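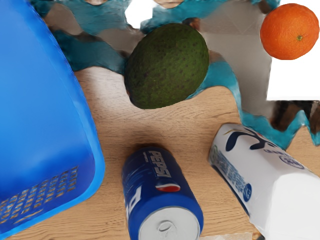

Image: Greer Aitken

ok so I have now gone a whole February without doing a "big shop" and I have opinions. Thread, because my sister asked and I don't feel like typing it twice.

The rule I set myself was simple. No giant weekend cart. I buy food on foot, at the little market on Bornitgate, and I only buy what I can carry home in one hand — the other hand is for the dog leash.

I used to spend so much on avocados that I threw out!! Buy a bag of them, they're rocks for days, then every last one goes soft on the same afternoon. Now I buy one. I eat it. Then maybe I buy another one. Revolutionary stuff over here.

Total spending for the month went down by 17 percent compared to January. I'm not a spreadsheet person, I just added up the bank app while waiting at the dentist, so don't come at me for my methods.

Where it went down: snacks, mostly. When you have to physically walk to get the chips you find out how much you want the chips. (Sometimes the answer is a lot. I went out in sleet for the chips.)

Where it went UP: bread. The bakery is right next to the market and I have no defenses. They do a dark rye with caraway that I've been eating standing up over the sink like a raccoon.

The first week was rough though. I kept forgetting one thing. I'd get home with the onions and the stock and the lentils and no garlic, and then it's either go back out or make sad soup. I made sad soup 3 times.

What fixed it was a scrap of paper on the fridge. I tried an app and hated it, it kept wanting me to share my list with "my household," and my household is a dog named Cletis who would only put cheese on it.
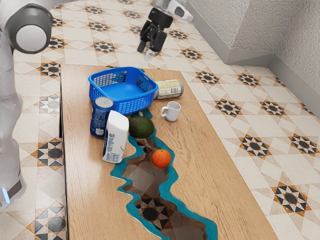
The long table.

Idun Strand asked me in the replies what I do about heavy stuff, like dish soap and flour and potatoes. Good question! I cheat. I take the bus out to Surkstead at the start of the month, get the boring heavy things, and ride home with a backpack that makes me look like I'm leaving the country.

That trip takes most of a morning. I bring a book. It's fine, and the bus goes along the river for a good part of it, so I've quit complaining.

Cooking changed more than I thought it would. I used to plan 7 dinners and then ignore the plan by the second night and order noodles. Now I walk in, see what looks decent, and that's dinner. We've had a lot of cabbage. I like cabbage more than I knew.

(If you're going to try the cabbage thing: cut it in thick wedges, lots of oil, salt, hot oven for longer than feels right. You want the edges nearly black. Squeeze of lemon at the end. You're welcome.)

Stuff I still haven't figured out: milk. I either have none or I have two cartons open. Also having people over. Valter Rustad came for dinner and I had to run out for rice with the pan already on. He watched the onions for me, bless him, and they only burned on one side.

Will I keep going? I think so, at least until it gets hot out and carrying a melon home starts to sound like punishment. Might get one of those little wheeled carts — Valter says they're for grandmas and I say grandmas know what they're doing.

If you've got one you like, tell me which. Needs to handle 20 stairs and a dog who hates wheels.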